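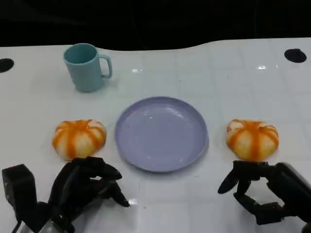 Print this chapter | E-mail this chapter

Chapter 8
Few Objects, Much Table

In the earlier chapters we set tables for six and for twelve persons, and the main difficulty was to find place for everything. Now we go to the opposite case. A guest comes down alone to breakfast, or a café wants one table in the window to look like autumn, and there is one plate, one mug and a small decoration. Students often think this is the easy chapter. In my classes in Urnholm it is the one they repeat most.

When a table is full, the eye forgives. A fork can lie crooked and the bread basket hides it. When a table holds four things, each of them is looked at, and also the distance between them is looked at. I ask you to learn the word "interval" already now, as we will use it until the end of Part Two. The interval is the free surface between two objects, measured from edge to edge and never from middle to middle.

8.1 Materials for this chapter

You will need a plain table in a light color. White is best for learning, and a surface with visible seams or tiles is helpful, for you can use the lines to compare positions. Take off the cloth. Then collect:

one round plate with a rim, in a soft color
one mug with a handle, in another soft color
two small pumpkins, real or toy, similar in size and pattern

Our own set has a lavender plate, a pale teal mug and two pumpkins with orange and white stripes. The plate and the mug are both cool and quiet colors, and they stay friendly with each other. The orange is the only loud voice. If you have a red plate, please borrow another one for these exercises -- with red and orange together you will be solving a color problem, and this belongs to Chapter 13.

Lavanya Pillai, who taught this course in Flornport before me, let her students work with lemons when pumpkins were out of season. It is possible, but a lemon rolls. A squat pumpkin stays where you put it.

8.2 The plate comes first

Put the plate near the middle of the table and do not touch it again. All other things are placed by looking at it. The mug goes behind the plate and to the left, with the handle turned to the right, so that it points toward the inside of the arrangement. Turn the handle outward for one moment and compare. You will probably feel that the mug is leaving the table.

The two pumpkins are placed last. In the first position, called "open," one stands on each side of the plate, and the plate stays empty. The open position is calm and a little formal. It suits a table where food will be served soon, because the waiter has nothing to remove.

8.3 The closed position

In the second position, called "closed," one pumpkin moves onto the plate and the other remains on the bare table to the left of it. Nothing else changes.

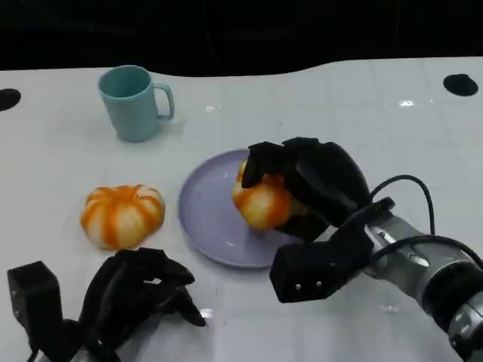
Page last changed: March, by F. Skoryk

The mug keeps its place behind, and now the pumpkin on the lavender plate becomes the main object. The rim works like a picture frame for it. The pumpkin at the left is similar in shape and color, but without a plate beneath it the same thing looks more modest. Students are often surprised how much importance a plate can give.

Lower the pumpkin from above and hold it by its sides. If you push it across the rim, the plate will travel with it and you must begin again from 8.2. Let it come down on the flat part, and take the hand away slowly.

The closed position is for looking, not for eating. In the café Redeck, where my students do their practice weeks, it is used on the window table until 11 in the morning, and then the pumpkin is taken down and the table returns to open.

8.4 Exercises

1. Set the open position. Draw it from above in your notebook, with the intervals marked.

2. Change it to the closed position. Which intervals became larger? Which one disappeared?

3. Remove the mug. Write two or three sentences about what happens with the left side of the table.

4. Read the Varghese table plan on page 238. Decide if it is open or closed, and give your reasons. There are good arguments for both.

Contact: Fedir Skoryk, School of Table Service, Urnholm | Copyright of the author, free for classroom use | Back to top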